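Kitchens at the Herrero open day

I drove out to the Herrero building on Wed 31 December, figuring nobody else would spend the last day of the year looking at kitchens. Wrong! The parking lot was full and I ended up walking four blocks in the wrong shoes.

Nisis puts this thing on twice a year (I missed the October one) and the idea is that you walk through kitchens people could really cook in, so they come with stuff in them. I loved that. I've been to plenty of showrooms with one perfect lemon in a bowl, and I can't learn a thing from those.

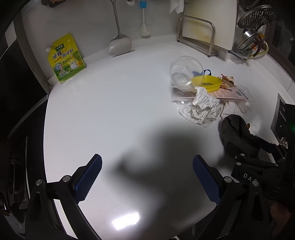
My favorite was the white one on the second floor, mostly for the counter. It's glossy, with curved edges, and I kept running my hand along it like a weirdo. Paper towels up on a holder, the spatula and bottle brush hanging by the wall, a pouch of chicken seasoning at the back, and then a pile of wrappers and a crumpled towel, exactly like my place on a weeknight. I do wonder how that shine holds up after a year of my cooking, though.

Coffee was downstairs at the Istutmont stand and it was pretty good. Parking is free for the first 100 cars, so go early!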